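The mug situation

I have been working from home for five years and in all that time I have never once finished a hot cup of coffee. I make it, I carry it to the table, I start reading something, and by the time I remember it exists it has that cold skin of milk on top. My sister says to microwave it. I have microwaved it. Three times in one morning, same cup, and by the third round it tasted like a pencil.

So in July, when the ceramic mug I'd had since college finally lost its handle in the sink (it came off so cleanly, I was left standing there holding just the handle!), I decided I was going to buy a grown-up mug. A metal one. I had always thought of those as camping things, for people who own a headlamp, but my friend Chie Shimada swears by hers and she drinks coffee slower than anybody I know.

I went to the Dorkard on my lunch break and they had a whole wall of them, which was not helpful. Tall ones with lids, squat ones with no lids, one with a little compass in the bottom. I picked up and put down every color twice. I wanted a real handle, the kind you can get your fingers through, and I did not want a lid, because I lose lids. In the end I went with green. It's a soft, dusty sage sort of green on the outside and shiny stainless steel inside, and I loved it before I got it to the register.

Then I got home and read the reviews, which is the wrong order to do things in, but there are 1,873 of them and I wasn't going to stand in the aisle doing that. Most people are happy. A few say the steel makes coffee taste "like a spoon." I was worried about that for a day and then I forgot to be worried, so I guess it doesn't.

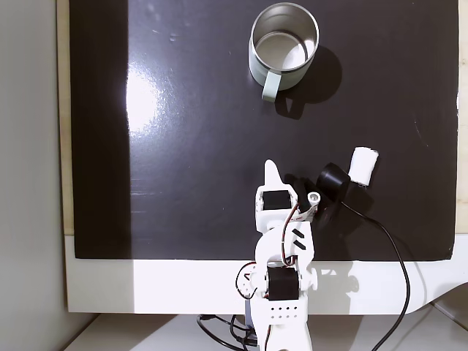 The other half of this is the table. I used to be strict about coasters because the top is white and it shows everything. Tea is the worst, then coffee, then whatever it is that comes off the bottom of a soy sauce bottle. I own seven coasters and at any given moment I can find one, usually under the couch. Laying the big black sheet over the tabletop was the best thing I did all summer. I put my cup down wherever I like now and wipe up when I feel like it.

I'll be fair, though, black is not the low-maintenance choice I thought it would be. It hides coffee just fine but it shows dust like you would not believe. I can wipe the whole thing at breakfast and by 5 there are specks all over it again, plus the streaks from the wiping. And it's shiny, so whatever light is on overhead bounces right up at you. Sandrine Courtois from my old office told me to use a barely damp cloth and then go over it with a dry one, and it's a lot better that way, if I remember the dry one. The scuffs I've stopped fighting.

Back to the mug. Does it keep coffee hot? Longer than the old one, yes. Not all morning, and if you want all morning you should get a lid, and hang on to it. But I got through a whole cup on Thursday while it was still warm and I texted Chie about it like I'd run a marathon. She sent back a thumbs up.

Things I'd want to know before buying one: you can't put it in the microwave, obviously, so the pencil coffee days are over. The inside picks up a brown tint if you leave it overnight, and baking soda takes care of that. And it's louder than ceramic when you set it down. My husband can hear from the hall whether I'm having a good day or not.

I'm thinking of going back for a second one so there's always a clean one in the cupboard. Same green, if they still have it.

Last updated in July

Recent posts
Cleaning out the spice drawer, part two
My Nukallow blanket after one winter
The soup Noémie Gautier made me write down
Do I need a bigger table?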